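The Snack Table, After
Posted October 16, 2023 by Mark Anthony Dela Peña
Filed under: Ostley house, kitchen, small defeats

Regular visitors to this page will remember the April gallery, in which I cleaned out the hall closet and got 637 views, most of them from my sister. This one is shorter and has more rice in it.

The table at the Ostley house is where everything lands. Dishes, snacks, mail, opinions. I had announced at breakfast that it would be cleared by lunch, using a method I call the Prasetti, after the street where I once rented a very tidy apartment. The Prasetti has one rule: a thing is either on its way to the rack or on its way to the bin. Peanuts, I have learned, do not respect the rule.

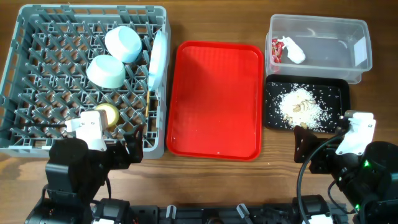

The blue bowls go in upside down, and I will hear no arguments. Pringle (my brother-in-law, not the chip) believes a bowl should stand on its edge like a plate. He has held this position for seven years and has yet to win anyone over, including his own kids.

The red tray is the workhorse of the family. It goes out full and comes back with somebody's leftovers on it, and it has been to every cookout at Grultlow Lake since we bought it. I would like to say it gets wiped down after each trip. It gets wiped down after some trips. 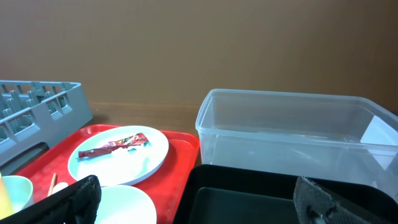
White plates on the red tray, one of them still hosting a torn snack wrapper. The bin was right there.

Then there's the rice. Rice and peanuts in one tray is nobody's recipe. It's a sorting job, and it falls to whoever is sitting closest and looks least busy, so for most of the morning I tried to look very busy. I did once work out that picking peanuts from rice by hand pays nothing an hour, with no overtime.
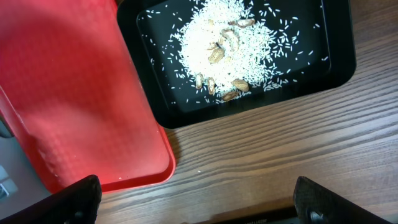 You'd think a raised rim would keep the grains in. I have since found rice in a shoe, in the silverware drawer and in the pocket of a coat I don't wear. My comment about switching to a bigger grain, such as a potato, was not well received.

Chopsticks and other thin wooden things are a category of their own. They won't lie flat in a rack and they won't stand up straight, so they lean. I've quit correcting them.

Last on the tour is the yellow container, a piece with a long history of being too big for wherever I was about to put it. Pringle says to hang it on a nail. Pringle does not own a drill.

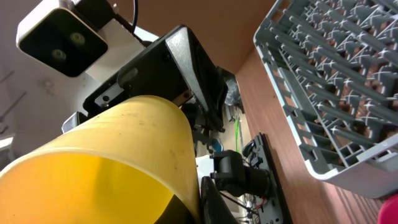 Yellow container and gray rack. A few specks near the rim, which I'm calling patina.

Next gallery: the garage shelf, if I can get to it. Comments are open, but please, no more links to drawer dividers.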